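# Furnished room, end-of-stay safety check

House on Truravmont Street, Skisham. Room on the second floor, back side. Checked 24/05/2025.

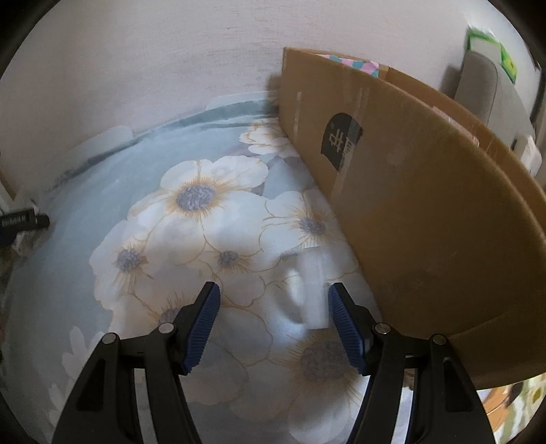

**L. Sarmiento**

The list follows the same order as in January, so the two can be laid next to each other. A ticked box means I have tested the thing with my own hand. An open box means it must be repaired or somebody must look again. My comments are under the points where I had something to say.

## Door and way out

- [x] Room door opens fully and closes without force
- [x] Lock can be opened from inside without a key
- [ ] Stairs free of objects, top to bottom
- [x] Handrail firm
- [ ] Light on the landing works from both switches

*Comment:* On the stairs there were shoes and a folded stroller on the lowest steps. I asked to have them moved and this was done while I was upstairs, but I leave the box open, as the same remark is already in the January list. The landing light works from the upper switch only. The lower one makes a click and nothing more happens. For a person who comes home at night this is the wrong one to be broken.

## Smoke and gas

- [x] Smoke alarm in the room, test button pressed
- [x] Smoke alarm on the landing, test button pressed
- [ ] Carbon monoxide alarm near the boiler
- [x] Boiler service paper present and readable

*Comment:* The alarm in the room is loud enough, I heard it well from the kitchen. For the carbon monoxide alarm I found the bracket on the wall but no alarm in it. The new one should be a model with sealed battery, please, as the old kind is always borrowed for its batteries. This is the first thing to buy.

## Electricity

- [x] All outlets firm in the wall, no brown marks
- [x] Ceiling lamp
- [ ] Bedside lamp, cord and plug
- [x] Heater, 1000 watts, switches off when tipped
- [ ] No extension cord plugged into another extension cord

*Comment:* The cord of the bedside lamp is bent sharply where it enters the base and the outer cover is open for a small length. I unplugged it and put a paper with "do not use" on it. The heater is the Grarkex one with the grey handle. I tipped it to the side and it stopped at once, also the second time. It has to stand at a distance from the curtain, and I would like this to be written in the house rules, which now speak only about noise and garbage.

The extension cords are behind the desk. There are 2 of them, one plugged into the other, and on the end is the router. It is a light load, I know. Still, the next guest will see a free socket and put a kettle there. One longer cord with its own switch would be enough.

## Window

- [x] Opens and stays open by itself
- [x] Glass without cracks
- [ ] Opening limiter
- [x] Blind cord fixed to the wall, out of reach of children

*Comment:* The limiter is mounted but one screw is missing, so it turns away when you push the window a little. Some 5 minutes of work, if the right screw is in the drawer. I did not find it there.

## Bed and furniture

- [x] Bed frame stable, no loose slats
- [x] Wardrobe fastened to the wall
- [ ] Bookshelf fastened to the wall
- [x] Chair, all legs equal

*Comment:* The wardrobe does not move at all – very good, it was moving in January. The bookshelf is tall and narrow and stands free. Until there is a bracket, heavy books should go on the lowest board. I moved the dictionaries down myself.

## Bathroom

- [x] Hot water not above the mark on the mixer
- [x] Mat does not slide
- [ ] Fan runs
- [x] No outlet near the shower

*Comment:* The fan turns but it does not pull. A piece of toilet paper held to the grille falls down. I think the duct is blocked with dust, or the flap outside is painted shut, and this can be seen only from a ladder.

## What to do, in order

1. Buy and mount the carbon monoxide alarm, before the next guest sleeps in the house.
2. Change the bedside lamp or its cord.
3. Repair the lower switch on the landing.
4. Screw for the window limiter.
5. Bracket for the bookshelf.
6. One long extension cord instead of the chain.
7. Keep the stairs free.
8. Fan in the bathroom.

Points 1 to 3 should not wait. For the switch please call an electrician, and turn the breaker off before anybody opens it. When a point is finished, write the day beside it on the paper copy in the kitchen drawer and keep the receipt together with the list. I will tick the boxes here after I have seen the repairs.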